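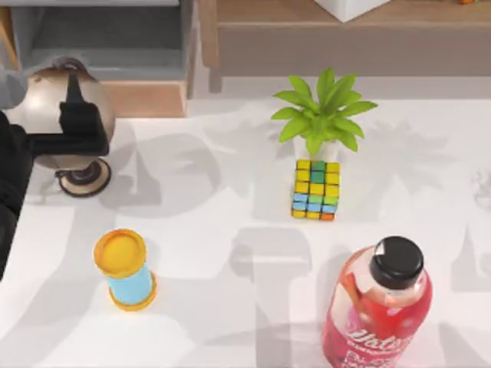 Somboon tabletop set, contributor FAQ

Last edited 16 July 2018. Short answers, ask on the list if yours isn't in it.

How many episodes do I owe?
300 per task. Sim only. Anything past 500 on the same task gets dropped at merge, so move on to the next one.

What counts as an episode?
Reset, one attempt, back to home pose. One object moved. If you moved two, split it or toss it.

Do I keep the failed ones?
Yes. Tag them fail, don't delete. Drops, misses, gripper closing on air, all useful. Only delete if the sim itself blew up (objects through the table, arm jittering in place).

Can I pick my own objects?
From the Zurkance pack, yes. Mix the shapes. Something round, something boxy, something tall. Plants are fine as clutter, please dont grasp them by the leaves.

Objects keep spawning right up against each other. Bug?
No. Spacing is random on purpose. If there's really no way in for the fingers, push first, then grasp, tag it push. Overlapping meshes are a bug, send the seed.

Do I have to leave shadows on?
Yes. Light position changes every reset and we want that in the data. Soft shadows, default quality. Episodes recorded with shadows off get rejected, we had to throw out a whole batch in March.

Object is half out of view. Redo?
Keep it. Only redo if the target is fully out of view at the start.

Which camera?
Both, always. Fukent recorder saves them together. If one stream is short the checker will complain.

Teleop feels laggy.
Close the preview window. Then lower the render scale, NOT the control rate. Still bad, try the other input device and restart the recorder.

How long can one episode be?
36 seconds, hard cap. Most grasps need a lot less. If you're hunting around for the handle just stop and tag it fail.

What do I write for the instruction?
One plain sentence, what a person would say. "Put the red bottle by the plant." No object IDs. Vary the wording, seven versions per task minimum.

Where do uploads go?
Flirnport, your own folder, one zip per task. Run the checker frist. Don't rename files inside the zip.

Checker says "gripper channel flat".
You recorded with the gripper locked. Those are gone, sorry. Unlock in settings and start the task over.

Can I train on my own part before the merge?
Sure. Don't post numbers from it though, the splits aren't fixed yet.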